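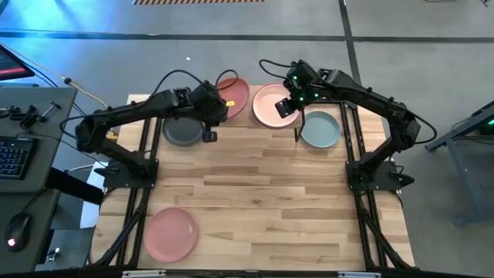
Page 3 of 7

Tultia Sports Forum > Youth & Amateur Events > Moving the summer tournament to Ospina

cornerkick_dad
Feb 17, 2021
OK so the draft schedule for June is up and I am so excited! For anyone who skipped the first two pages: the Wirkasik Cup is leaving the old county fields and going to the Ospina complex. 162 teams signed up already, all on one site, with lights on every field. No more driving across town between a 9:00 and an 11:30 game with muddy kids in the back seat!

lefty_keeper
We played a fall weekend at Ospina and the grass was wonderful, the best surface my girls have been on. My one worry is parking. The main lot has 431 spaces, and on a Cup morning that fills up before the first whistle.

cornerkick_dad
There's the overflow lot behind the softball diamonds too. It's a hike with a cooler and a canopy, I'll give you that, but the path is paved the whole way.
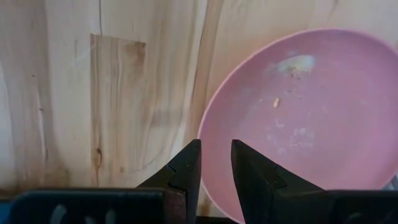 Bring a wagon. We did that in the fall and the kids fought over who got to pull it.

skirkitz_u12
Going to be the grump here. I loved the old fields. You could park right by the touchline, and the fee was lower. Our Skirkitz teams are small and a lot of our families will feel the difference. Has anyone seen a breakdown of where the extra money goes?

lefty_keeper
Lights and referees, from what the sign-up packet says. Three refs on every game from U11 up, which we never had before. I think that alone is worth it. Remember the semifinal with one ref and two parents holding flags?

skirkitz_u12
I was one of the parents holding a flag, thank you very much, and that was offside.

lefty_keeper
It was NOT offside!!

throwin_tina
Please don't start that again, we lost all of page 2 to it. Question about the opening parade: is it still on? My son has talked about it all winter. Last time there were 874 kids walking in behind their club banners and I cried through the entire thing.

cornerkick_dad
Still on! Stadium field, evening before the first games. The seats are bigger than the old bleachers, so grandparents can come too this time.
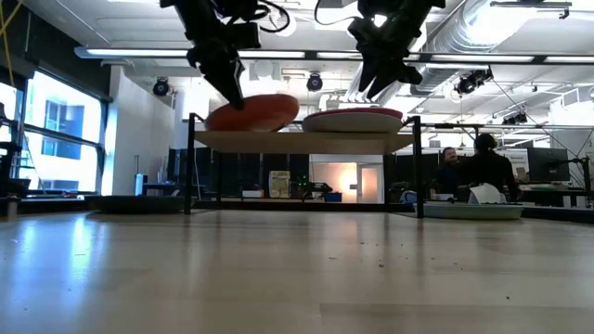 Clubs line up by the north gate in alphabetical order, and the packet asks for one banner per club, so you'll want to sort out who carries it ahead of time. Ours always comes down to rock paper scissors.

skirkitz_u12
Fine, the parade does sound great. I still say keep the younger age groups at the county fields. A seven-year-old doesn't need a stadium.

throwin_tina
Disagree! Mine is seven and a stadium is ALL he wants. He's been practicing his wave.

lefty_keeper
Does anybody know if we can bring our own canopies onto the sidelines? Fall rules said behind the rope only.

cornerkick_dad
Same rule, behind the rope, and weights on the legs. I'll post the field map as soon as they send it out.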